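Questions about the Gelden and Vasseur merger

What is changing?
Gelden Home Care has acquired Vasseur Home Nursing. Both keep their names until June. 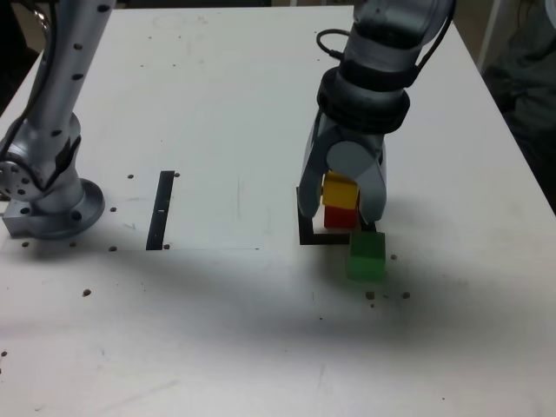
Will my nurse change?
No. Visit schedules stay as they are. The two staffs are being placed together like the yellow block on the red one, with each keeping its own supervisors.

How many patients are affected?
Around 2,000, in 4 counties. 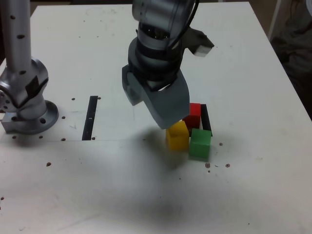

Do I need to sign anything?
Only if you are 65 or older and on a private plan. Return the form within 30 days.

Who do I call on a Sunday?
The Wistholm office - the number on your folder still works.
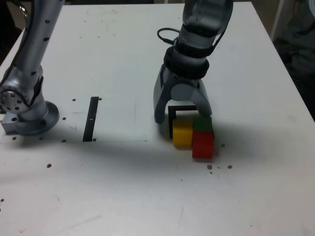

Will my bill look different?
Yes. It will come from Gelden, with the same rates.
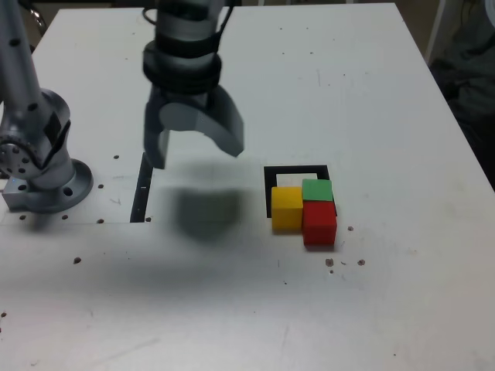
Two robot arms at a white tabletop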